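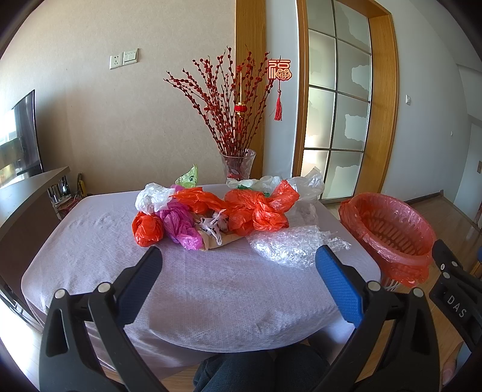

Ticket 3567 – Tri des sacs souples, poste 2
Ouvert par : Radoslava Vondráček, atelier de Flakville
Suivi : Clyde Quintanilla, support Zulent
Priorité : normale
État : résolu, suivi ouvert

dimanche 8 août 2021, message de Radoslava
Bonjour Clyde, depuis la mise à jour de Bovel, le poste 2 s'arrête sur les sacs noués. Le message est toujours le même : « prise incertaine, intervention demandée ». Les sacs ouverts passent très bien, le papier kraft aussi. Dès qu'il y a un nœud et que le plastique est translucide, Bovel attend quelqu'un. L'équipe du matin passe son temps à acquitter, alors que tout le monde s'était si bien habitué à ne plus trier à la main !

Réponse de Clyde
Merci, c'est très clair. Deux questions : est-ce que l'arrêt arrive avant ou après la fermeture des doigts ? Et les sacs sont-ils en tas ou étalés ?

Radoslava
Avant la fermeture, à chaque fois. En tas au départ, puis nous les avons étalés pour essayer. Étalés, c'est nettement mieux, même avec les nœuds. Les imprimés foncés sur fond blanc continuent de coincer.

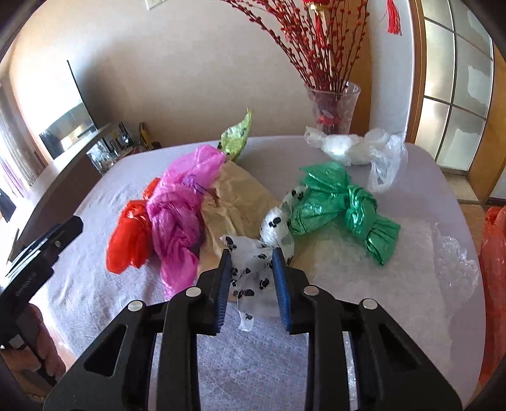
J'ajoute que les sacs de couleur vive ne posent presque plus de souci une fois séparés, donc je pencherais pour un réglage de contraste et pas pour un problème mécanique. Les patins ont été nettoyés, aucun changement.

Clyde
Bien vu, je pense la même chose. Le seuil de contraste est revenu à 2000 avec la mise à jour. Votre ancien profil Jakubowski était à 840. Procédure :
1. Mettre le poste en pause.
2. Menu Profils, charger Jakubowski.
3. Vérifier que le seuil affiche 840.
4. Relancer avec des sacs étalés, puis en tas.

Radoslava
Fait. Étalés : aucun arrêt. En tas : encore un arrêt de temps en temps sur le blanc imprimé, mais on respire ! Et une bonne nouvelle – les collègues qui triaient avant préparent maintenant les lots et notent les cas difficiles, et leurs notes sont excellentes. C'est en les lisant que j'ai compris l'histoire des nœuds. Peut-on les joindre au ticket ?

Clyde
Avec grand plaisir, envoyez tout, même les brouillons. Je transmets à l'équipe de réglage. La correction du profil par défaut est prévue pour octobre ; d'ici là, rechargez Jakubowski après chaque mise à jour.

Radoslava
Parfait, c'est affiché au poste. Notes jointes.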